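This site uses cookies to remember your cart and count visits. Accept | Settings

Clindgate Display
Durnmont Traveling Exhibit: LGBTQ+ Community History Panel Set

14 shares | 3 comments

The Durnmont set is a ready-made traveling exhibit on LGBTQ+ community life in American towns and small cities, from the 1950s through the 1990s. It has 29 fabric panels, the stands to hold them, a guide for hosts, and two wheeled cases. Libraries, colleges, congregations, and community centers can buy it outright or rent it by the month.

The text was written by Hazem Ouali, who spent several years collecting flyers, newsletters, and taped interviews before the first version was put together. The exhibit stays away from the largest cities for the most part. It deals with the places where people met when there was no official place to meet: a back room, a church basement, a softball league, a bookstore with a bulletin board, a phone line answered two evenings a week.

What the panels cover

The set is divided into seven sections. Each can stand alone if space is short.

1. Meeting places before 1970
2. Newsletters, mailing lists, and the post office
3. Police raids and the people who paid the fines
4. First marches and first permits
5. Trans organizers and mutual aid
6. Care teams and buddy programs in the AIDS years
7. School clubs and parent groups

Section 5 was rewritten for the current edition. In the earlier one, trans women were mentioned mainly in the section on raids, and several host sites wrote to say this gave a thin picture of the work they did. The new panels cover shared housing, bail funds, clothing exchanges, and street outreach. Hosts who own the earlier edition can order section 5 by itself.

Section 6 includes first-person accounts of illness and death. The language is direct. We suggest placing it where visitors can choose to walk past it, and putting a chair or two nearby.

Panel details

Each panel is printed on one side of knit polyester and slips over an aluminum frame like a pillowcase. Fabric panels crease less than vinyl and can be washed cold on a gentle cycle. Do not iron the printed side. Type is dark on a light ground and large enough to read from a wheelchair at normal aisle distance. A Spanish text booklet is included, and large-print copies can be printed from the file on the host drive.

The Stullholm stands are the same ones we sell for general use. The feet fold flat. On carpet, turn the leveling screws all the way in or the panel will lean slightly forward -- this is the most common question we get from first-time hosts.

The full set takes up 336 feet of wall if every panel is shown in a single line. Most hosts put the stands back to back or use a zigzag layout, and the guide has floor plans for both.

Host guide

The guide runs to 254 pages in a ring binder. It contains setup drawings, a source list for every quotation, sample press notices, discussion questions for adult and high school groups, and a chapter on recording local oral histories. The oral history chapter includes a plain-language release form with separate boxes for audio, transcript, and use of the speaker's name. Speakers may ask for a changed name or a closed period, and the form leaves room for both. Have your own counsel read it before use, as rules differ from state to state.

A section on complaints is also included. It covers how to log a complaint, who should answer it, and what to have in writing before the exhibit opens.

Cases and shipping

The two Oberholzer cases have foam dividers and a checklist inside each lid. Two adults can load them into a minivan with the rear seats down. Panels go in rolled, printed side out. Frames go in the long slots. Please count the corner connectors before closing the case -- they are the part most often left behind, and replacements are billed at cost.

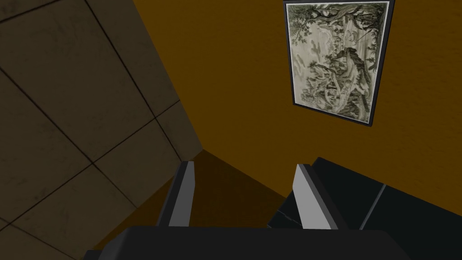 Rendered view: two-finger gripper, tiled surface, mustard-orange wall

Renting

Rentals run for a full calendar month. Shipping is paid by the host in one direction only. June and October fill first, and requests for either should reach us by December of the year before. Setup takes two people roughly 7 hours for the full set, less if you skip the zigzag layout.

A damage deposit is held and returned once the cases have been checked in. Ordinary wear is not charged. Ink, tape residue, and cut fabric are.

Buying

Purchase includes the panels, stands, cases, binder, and host drive. Single replacement panels can be ordered by the number sewn into the hem. Owners may add panels of their own on local history, and blank fabric in the matching size is sold by the piece. We ask that added panels carry the name of the group that wrote them so that visitors know which text is whose.

Quotes are sent by email. Include your zip code, the month you have in mind, and whether your building has a loading dock or stairs only.

Get new exhibit listings by email. Enter your address to subscribe. You can unsubscribe at any time.

3 comments | Log in to reply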